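Sat 4 May
Posted by Olga Farías

Print this page | E-mail this to a friend

Presale codes, waiting rooms and the Gidley

I spent most of a morning trying to buy two seats for the Molumov show at the Gidley, and I want to write down how it went while I still remember the order of things. A couple of people have asked me whether the presale was worth signing up for. My answer is yes, with some complaints.

The Gidley switched to a new ticketing company over the winter. It used to run its own box office line, and you could call, wait through the recorded message and talk to someone who knew the room. Now it all goes through Stivier. The phone number still works, but the person who picks up sends you to the website.

To get into the presale you had to join the mailing list before the end of the previous week. I did that. The code was supposed to come by e-mail the night before. Mine came at breakfast time on the day, in the folder where my mail program puts store coupons. If you signed up and never saw a code, look there first.

The sale opened at ten. I logged in at a quarter to, as the e-mail told us to, and was put in what they call the waiting room. Being early in the waiting room does not help you. At ten o'clock everybody in it gets a random place in line. I only learned this from the help page, which I read while I was waiting. My number was 2,682.

The Gidley holds 515 people on the main floor and has a small balcony on top of that. I looked at my number, looked at the seating chart, and figured I had no chance. I stayed anyway. I had already taken the morning off.
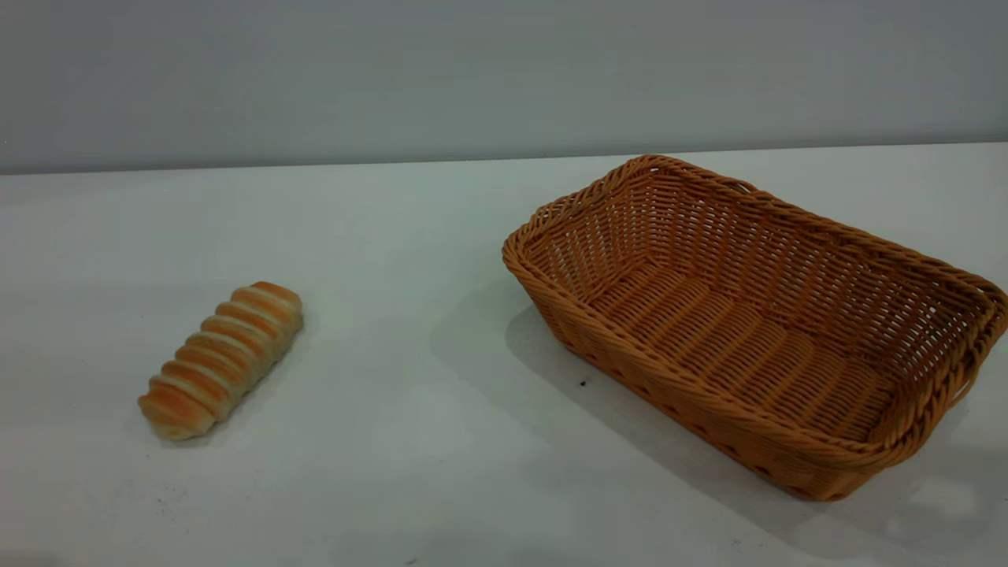
The line moved faster than I thought it would. My guess is that plenty of people were in it on a phone and a laptop at the same time, and dropped one when the other got through. By eleven I was under a thousand. At twenty past I was in.

Then you get a clock. You have eight minutes to pick seats, sign in and pay. That sounds like plenty, but I lost two of them to the seating chart, which would not zoom on my browser. I clicked on row F three times, and each time it said another customer had those seats. I ended up with two on the left side of the balcony, second row. They were $85 each.

The fees came to $30 for the order. I knew there would be fees. What bothers me is that they showed up on the last screen, with two minutes left on the clock, when nobody is going to back out and start over. If the total had been on the chart to begin with, I would have paid it and had nothing to say about it here.

Payment went through on the second try. The first time, the page wanted a code from my bank, and the code arrived after the box for it had closed. I was sure I had lost the seats, but they were still in the cart when I went back. Have your phone next to you with the sound on.

The tickets themselves are not out yet. They are mobile only, and the barcode will not appear in the app until two days before the show in June. My mother is coming with me and does not own a smartphone, so I wrote to ask if she could have a paper one. The reply came the same afternoon, which was better than I expected. Both tickets can stay on my phone as long as we walk in together. If she wanted to arrive separately, she could pick hers up at the window with ID, starting an hour before doors. None of that is on the website as far as I can find, so I'm putting it here.

A few other things I found out along the way:

The presale limit is four tickets per account. A coworker of mine tried to buy for a group of six and had to split it with her husband, and they are now in different parts of the balcony.

You can return tickets to the pool until two weeks before the show. You get the face price back but the fees stay with them. I have not tested this.

Returned seats go back on the chart without any announcement. When I checked the other night there were three singles on the main floor, one of them in row F. If you are going alone, it makes sense to keep looking.

The general sale was the day after the presale, and from what I hear it was over quickly. I don't know how many seats were held back for it. I asked that too, and the answer was that they don't give out the number.

I still prefer how the Ruddock does it. It is a smaller place and the seats are worse, but the price on the poster is the price you pay, and you can walk up to the window at lunchtime and leave with a ticket in your hand. I saw two shows there last fall and never made an account for anything. They don't get the bigger names, though, and Molumov was never going to play there.

I'll post again after the show, mostly about the music I hope – but also about how the doors go. The last time I was at the Gidley the line ran down the block past the parking garage, and that was with paper tickets. If you have been since they started scanning phones, leave a comment and tell me how early I should get there with my mother.

Contact | Copyright Olga Farías, all rights reserved | Back to top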